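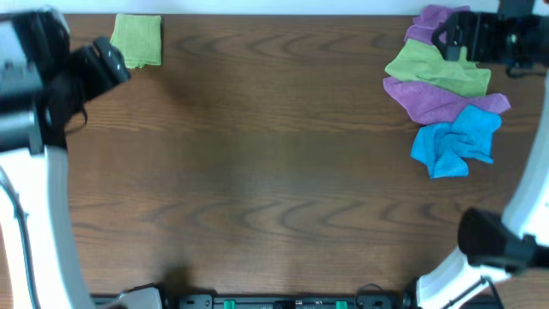

木纹桌面与几块彩色擦拭布,浅绿色的一块单独叠放

首页 > 家具养护 > 木器油与木蜡 > 室内台面
搜索商品、型号或关键词 搜索 热门:木蜡油 除胶 餐桌翻新

Levley 台面木蜡油 2423 型(哑光,透明)

2423 型是 Levley 给室内木台面配的一款硬质木蜡油,主要用在餐桌、书桌、茶几、边柜顶板和窗台上。植物油加天然蜡,不加颜料,干透以后是哑光面,摸上去还是木头的手感。一罐净含量 493 毫升,铁罐,压盖,开罐需要一字螺丝刀或者开罐片。罐里不带刷子和布,需要的话请在配件栏另选。

这一页写得比较长,因为木蜡油买回去用坏的情况,大部分出在打磨和擦余油这两步。赶时间的话,请至少看完“施工步骤”和“用过的布怎么处理”两节再动手。

适用范围

实木和实木贴皮都可以用。常见的橡木、白蜡木、胡桃木、樱桃木、榉木、松木,我们都在自己的样板上做过,结果在后面“不同木材的颜色变化”里写了。竹集成材也能上,但是竹子表面密,吸油很少,用量要减,余油要擦得更勤。

三聚氰胺板、防火板、贴木纹纸的板材不适用。这些板的表面是封死的,油进不去,只会在上面发黏。很多人分不清自家桌子是贴皮还是贴纸,可以看桌板的侧边:贴皮的桌子,面上的纹理到了侧边会换一张皮,有接缝;贴纸的桌子,纹理在面上会重复出现,同一个节疤可能在桌子另一头又见到一次。还拿不准的话,在桌底不显眼的地方滴一滴清水,过一会儿擦掉,有水印的能吸油,没有水印的说明表面有封闭层。

已经刷过聚氨酯漆、硝基漆、水性漆的桌面,不能直接上。要先把漆层打掉,露出木头。只打毛不行,油会停在残留的漆上,干出来一块亮一块暗。原来用的就是木蜡油的桌面,不管是不是我们的产品,一般轻磨以后可以直接补涂,建议先在桌底试一小块。

户外不要用。2423 型里没有抗紫外线成分,也没有防霉成分,放在露天的桌椅上一个雨季就会发灰。户外木料请看 Chraibi 的户外系列,在“庭院与露台”分类下。

浴室台面我们不推荐。有客户在洗手盆旁边用了,说效果还行,但那个位置长期有积水,接缝处早晚会发黑,这种情况不在我们的售后范围内。

规格

品牌:Levley
型号:2423
净含量:493 毫升
光泽:哑光
颜色:透明,上木后略微加深
包装:圆铁罐,压盖
施工方式:布擦、海绵擦、短毛刷
稀释:不需要,不要加任何溶剂
工具清洗:用木蜡油专用清洗剂,或普通白醇
储存:阴凉处,盖紧,远离火源
保质期:未开封的见罐底喷码,开封后建议当年用完

两遍的量,一罐大约能做 5 平方米。这是按砂到位的橡木算的。松木吸得多,会少做一些;胡桃木吸得少,会多做一些。给一张普通的四人餐桌正面两遍,再加桌底一遍,一罐够用,还会剩下一点留着以后补。

请给桌底也涂一遍。只涂正面的桌子,正反两面吸潮不一样,时间长了桌板会往一边翘。桌底不用砂得很细,薄薄涂一遍就够。

施工前要准备的东西

砂纸:120 目、180 目、240 目各几张。旧桌面有漆的,还要粗一点的起漆。
吸尘器,带软毛刷头的最好。
不掉毛的布,至少四五块,旧的棉 T 恤剪开也能用。
搅拌棒,一次性筷子也行。
丁腈手套。
一个装了水的铁桶或者厚的密封袋,用来装用过的布。
一盏能放低的灯。从侧面照着看,余油有没有擦干净一目了然。

布要分开用,上油一块,擦余油另外用干净的,除尘再单独一块。颜色不一样的布比较方便,比如定好一种颜色只上油,其他颜色只擦干,中途接个电话回来也不会拿错。深色的新布要先洗过再用,有的会掉色,掉在白蜡木上很难弄掉。带荧光增白剂的湿巾、厨房纸都不要用,厨房纸会在木纹里留纸屑。

施工步骤

第一步,打磨。顺着木纹走,不要打圈。手持电动砂光机打出来的小圆痕,在干木头上看不见,一上油全出来,所以用砂光机的人,最后一道请改成手砂。从 120 目开始,到 180 目,台面再过一遍 240 目。不要继续往上走,砂到 400 目的木头表面已经压实了,油吃不进去,反而不耐用。边和角容易砂过头,尤其是贴皮的桌子,贴皮很薄,砂穿了没有办法补,拐角处手砂两三下就停。

第二步,除尘。先吸,再用微湿的布擦一遍,拧到不滴水。擦完木毛会立起来,等完全干了,用 240 目的旧砂纸轻轻带过去。松木和橡木这一步不要省,立起来的木毛被油固定住以后,桌面摸着会扎手。

第三步,搅拌。蜡会沉在罐底,没有搅匀的话,前半罐太稀,后半罐太稠。从底下往上翻,不要使劲打,打出气泡要放一阵才能用。每隔一段时间再搅几下。

第四步,上第一遍。把油倒一点在布上,不要直接往桌面倒。先顺着木纹推开,再横着走一遍,最后顺木纹收。要薄。很多人觉得多上一点保护更好,结果是表面留着一层干不透的油,几天以后还黏。一张大桌子分成几块做,做完一块擦一块。

第五步,擦余油。上完油等 30 分钟,换干净的干布,用力把表面没有吸进去的油擦掉。擦到布在桌面上滑得动、手背贴上去不觉得油为止。放低灯,从侧面看,发亮的地方就是没有擦干净的地方。天气热的时候要早一点擦,油变稠了就擦不动。已经擦不动的,在布上沾一点新油,把那块地方润开,马上再擦。

第六步,干燥。通风,过一夜。不要开着电暖器对着烤,也不要让太阳直晒,表面先干了里面出不来。十二月这种天气,北方有暖气的房间问题不大,南方没有暖气、湿度又高的房间,请多等一天再做第二遍。

第七步,第二遍。先用 240 目旧砂纸或者白色百洁布很轻地过一遍,除尘,然后照第四步和第五步再来一次。第二遍吃油明显少,用量减一半。

做完以后,第二天可以放轻的东西。完全硬化要更久,这段时间里不要用湿抹布,不要放热锅,不要铺桌布,也不要垫橡胶脚垫。桌布盖着不透气,会留下布纹的印子。

用过的布怎么处理

植物油在干的过程中会发热。沾了油的布揉成一团堆着,热量散不出去,可能自己烧起来。这是干性油的共同特点,各家的木蜡油、亚麻籽油、桐油都是这样,跟牌子没有关系。

用完的布马上做下面其中一件:一块一块摊开,晾在室外不易燃的地面上,完全变硬后再扔;或者浸在水里,装进密封袋,扎紧再扔。不要揉成团丢进垃圾桶,不要塞回装砂纸的纸箱,不要叠起来放在阳台角落准备明天接着用。砂光机的集尘袋里如果有带油的木粉,也要当天倒掉。

不同木材的颜色变化

透明的油不等于颜色不变。木头上了透明油,颜色会接近打湿以后的样子。想提前看效果,用湿布抹一下就知道个大概。

橡木:变深一点,偏黄。不想变黄的,请看同系列的本白款,里面加了少量白色颜料,能把黄压住。
白蜡木:变化小,花纹会清楚一些。
胡桃木:变化最大,灰调会退掉,变成暖的深棕。很多人喜欢这个效果。以后光照久了又会慢慢变浅,这是木材自己的性质。
樱桃木:刚上完变化不大,几个月里会自己变红。桌上长期放着的东西底下会留浅色的印子,头几个月请经常挪一挪。
榉木:容易发花,除尘后湿擦起毛那一步要做仔细。
松木:节疤周围吃油不均匀,偏暗。老松木的节疤还会往外渗树脂,木蜡油封不住。
竹:略深,变化均匀。

弦切的木板,山形和弧形的大花纹在上油后对比会加强,径切的直纹板变化平一些。同一张桌子如果是几块板拼的,吃油可能不一样,出现深浅差别是正常的,第二遍以后会接近一些,但不会完全一样。

日常养护

平时用拧干的布擦,擦完用干布带一遍。洗洁精偶尔用一点没有关系,不要用碱性强的油污清洁剂,也不要用酒精。酒精喷过的地方会发白发干。需要每天消毒的餐桌,不适合做木蜡油,老实做漆面会省心。

水杯留下的圈,大多数过几个小时自己会退。退不掉的,用百洁布顺着木纹轻擦,补一点油。茶渍和红酒要尽快擦,橡木遇到铁会发黑,湿的铁锅、铁罐头不要直接放在橡木桌上。

烫痕分两种。发白的一般在表层,补油能淡掉。发黄发焦的已经伤到木头,只能打磨。锅垫还是要用。

多久补一次油,看使用情况。滴一滴水在桌面上,水珠能立住,就不用管;水很快摊开、木头颜色变深,就该补了。常吃饭的那一侧会先到这个程度,只补那一侧也可以,木蜡油的好处就在这里,局部补了以后接头不明显。补油不用重新从粗砂纸做起,擦干净,240 目轻磨,薄薄一遍,擦干。

常见问题

做完三天了还是黏。
余油没有擦干净,或者油上得太厚。用布沾少量白醇擦一遍,把没有干的那层带下来,晾干,再薄涂一遍。

桌面有一条一条的亮痕。
擦的时候中途停过手,或者布已经吃满了油还在擦。轻磨后重做一遍,布勤换。

有味道。
植物油干燥期间有油味,跟坚果放久了的味道有点像。通风几天会淡。柜子内部、抽屉里面不建议用木蜡油,那里不通风,味道散得很慢,用虫胶或者干脆不涂。

砧板能用吗?
不能。砧板要反复切和洗,表面的蜡会被刀带下来。砧板请用 Sultener 的食品级矿物油,在“厨房木器”分类下。

儿童桌椅能用吗?
完全硬化以后可以。硬化之前不要让孩子趴在上面。

罐里结了一层皮还能不能用?
把皮整张挑掉,不要搅碎。下面的油如果还是流动的,用丝袜过滤一下可以继续用。结块、拉丝的不要用了。剩得不多的时候,换到小一点的玻璃瓶里装满,少留空气,能放得久一些。

能不能跟别的牌子混着用?
混在一个罐里不行。不同牌子一层压一层,多数没有问题,但我们没有都试过,请先试小样。

可以在上面再刷漆吗?
不可以,蜡会让漆附着不住。

地板能用吗?
能用,但是 2423 型的硬度是按台面调的,走动多的地方磨损会快。地板有专门的型号,请咨询客服。

配件

无绒擦拭布,成包,多色混装,颜色随机,不能指定。
白色百洁布,细,用于两遍之间。
开罐片。
Priltport 手砂板,软木底,可以夹砂纸,直板和弧板两种。弧板适合桌边的圆角。
Priltport 丁腈手套,中号和大号。

配件和木蜡油同单购买,一起发出。

发货与退换

木蜡油属于限制空运的货物,一律走陆运,偏远地区时间长一些,下单页面会显示。冬天路上温度低,蜡可能会变稠或者析出白色颗粒,收到以后放在室内回温,搅匀就能恢复,不影响使用。不要放在炉子上或者用开水加热。

未开封的可以退。开封以后除质量问题不退。罐子在运输中磕瘪但没有漏的,不影响里面的油,我们可以补寄一份擦拭布,需要退的也可以退,请在签收当天拍照联系。压盖边缘渗油的,请不要继续开罐,直接联系换货。

颜色跟想象不一样,不属于质量问题。拿不准的请先买小样。小样是袋装,够在一块样板上做两遍,同样要搅匀,用之前先在手里捏一捏。

留言

访客:
橡木餐桌,原来是清漆,起漆花了整整两个周末,上油反而只用了一个下午。建议把起漆的工作量写得醒目一点。油没什么可挑的,第一遍上厚了,按页面说的用白醇擦掉重来,现在很好。

访客:
请问老榆木能用吗?页面里没有提。桌面有裂缝,需不需要先填?

店铺回复:
老榆木可以用,吃油比橡木多,一罐可能不够,建议先用小样试。小裂缝不用填,窄缝里不要灌油,灌进去干不了,会往外返。宽的裂缝先用木粉和胶填平,再打磨。填过的地方颜色会和周围不同。

访客:
胡桃木书桌,做完颜色深了很多,家里人说像换了一张桌子。哑光确实是哑光,不反光,晚上开台灯看书舒服。手套最好多备一双,第一双中途就破了。

访客:
多色混装的布收到了,我这包两种颜色特别多。能用,就是想按颜色分工不太好分,最后拿记号笔在角上写了字。

访客:
南方,湿度大,第一遍等了一夜摸着还有点潮,又等了一天才做第二遍。没有黏。压盖很紧,没买开罐片的话准备一把宽一点的螺丝刀,窄的会把罐口撬变形,后面盖不严。

访客:
用在窗台上,花盆底下还是有水印。补了一次淡了一些,后来加了托盘。

店铺回复:
花盆底下长期潮湿,建议一直用托盘,托盘和台面之间留一点空隙通风。

访客:
小样有没有本白款的?透明的试过了,我家白蜡木还是嫌黄。

店铺回复:
有,在小样页面的颜色选项里选本白。加了颜料的款沉淀更多,捏袋子的时间要长一点。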